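Notebook, Nostden team, kitchen task
February 24, 2021

Went back through the toast runs from the last batch with the sound of the success counter still in my ears. The counter says 159 good out of the full set and people were pleased with it. I am less pleased. I wrote half of that counter and I know what it checks: bread center inside the board outline, bread height under a threshold, hold for 2 seconds. It does not check that the gripper has opened. So a run where the arm parks the bread over the board and sits there squeezing it for the rest of the episode scores the same as a run where it puts the bread down and leaves.

I opened a random pile of 60 "good" ones and watched them at normal speed. In 7 the fingers never open at all. Seven doesn't sound like much until you remember that the club slide for Kirovville is going to say "places toast on cutting board" in large type, and that one of the judges will ask to see it let go.

Other things from the same pile, while I was in there:

The lift is fine. Grasp on the bread is a bit different each time and the policy doesn't seem to care, which I would normally like, but I suspect our bread is so sticky that any grasp would do. Friction on the bread mesh was turned up in August by someone who wanted a demo by dinner and it was never turned back down. Real toast has a crust that crumbles and a middle that squashes. Ours is a rigid lump with a toast picture wrapped on it. I'd like to see the same runs with friction cut in half before we congratulate ourselves.

The carry is where I have the most doubts. The arm swings the bread over open counter and then in toward the board, with the two bottles standing on the far side of the board from where it comes in. In the runs I watched it never touched either bottle.
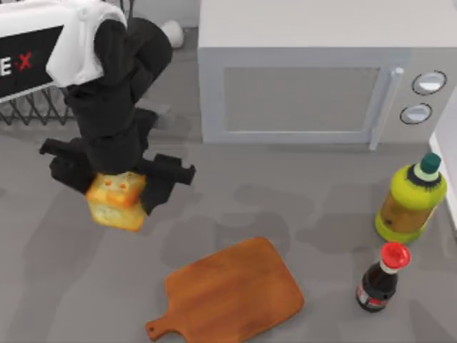 That would be worth bragging about if the bottles ever moved between runs. They don't. The Zullska kitchen loads them in the same spots every time, to the millimeter, and the randomizer only jitters the bread and the board. I checked the config twice. So "avoids obstacles" has to come off the poster, or else we do the work and jitter the bottles. My guess is that the small one with the red cap gets knocked over pretty often as soon as we do. Would love to be wrong.

Also the board. It is jittered in position and hardly at all in angle, so the handle points the same way, near enough, in everything I looked at. A policy could learn "go to this patch of gray" and we would not find out.

Then the release, or lack of one. I stepped through one of the seven slowly. The arm comes down, the bread gets to the board standing on its edge, and then nothing for the remaining steps. Joint commands go nearly flat. Gripper command hovers around the halfway value without ever crossing the open threshold. I don't think it's stuck in contact, the forces in the log are small. It looks more like a policy that has seen two kinds of demonstration, one where the driver let go right away and one where the driver paused to line things up, and has averaged them into a shrug. 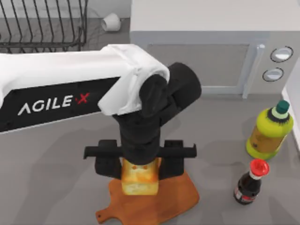
Toast run, lower edge of the bread at the board, fingers still on both sides of it.

Which brings up the upright thing. Why is the bread on its edge? The task sheet says "place bread on board." I would lay it flat, and so would anyone who has ever owned toast. With this grasp the slice hangs vertically, so it gets set down vertically, and whether it stays up or tips over after release is left to the physics. The counter takes either. Fine for now, but I want it written here that we never decided this, it just happened to us.

Knob task, since it shares the scene and the same people will be asking about it:

The microwave has two knobs and the instruction only ever names the lower one. I'd bet lunch that the policy has never had to tell them apart. Somebody should swap the instruction to the upper knob, change nothing else, and see where the finger goes. My money is on the lower knob again. I raised this at the Stojanovska bench meeting and was told it was "on the list." I have seen the list. It is not on the list.

Second complaint on the knob: both have a straight grip bar across the middle, and in the frames I saved it sits level. If the start angle isn't randomized, then turning it is one memorized wrist motion. Need to look at how the joint is set up before saying more. The logs have knob angle at the end but not at the start — my fault, I dropped that column to keep the files small. Putting it back. 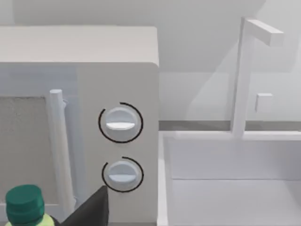 Knob run, fingertip below and left of the lower knob.

Pointed fingertip against a small knob bothers me too. I don't see how it gets a grip on anything from there unless the approach is corrected late. Some runs score, so something turns. I want to know if that is a grip or a poke on the end of the bar. A poke would be a perfectly decent solution in here and useless on a stiff knob.

To do before anyone touches the slides:

Fix the counter so the gripper has to be open and clear of the bread. Rerun it over the old logs, no new training needed, and accept whatever number comes out.
Friction back to the default value, same seeds.
Jitter both bottles. Small range first.
Rotate the board properly.
Upper knob test.
Log the starting knob angle.

Asked if I'm trying to keep us from entering. No. I'd like to enter with a number I can say out loud. If the new counter gives us a lower one and it survives the friction change, I'll happily put it on the poster myself.

Counter fix is half written, on my branch. It crashes on episodes where the bread was dropped off the counter, which is a separate bug and older than this notebook. Leaving the machine running the friction set overnight, please don't close the window on the left screen.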